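Madigan puts its house rules for hand-held gripper work out in the open

PENIDVILLE, 29 Sep 2024 – I've been nagging my coworkers at Madigan about this for ages, so I'm thrilled to say it's finally out! Our good-practice guide for recording tasks with hand-held grippers is free to download, and anybody can borrow from it.

It started as a list I kept by my desk. Tape the work area before you start. Keep the marker cubes clean and facing out. Know where your cables are before you take a step. Then Aravind Naidu got hold of it, added a whole section on breaks and sore wrists (much needed), and we had a real document on our hands.

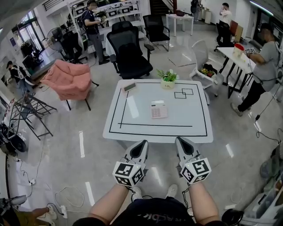 Océane Campbell told me the cable section should have been twice as long, and that she'd like to see the rules on sharing a room with other operators made mandatory at every site. We're talking about it – the Ommont site already wants in.

Version 2 is planned for December, and it'll cover table layouts and how to log a task that went wrong. Got a rule of your own that works? Send it over, I read everything! Veronika Nägeli is handling press questions and requests for printed copies.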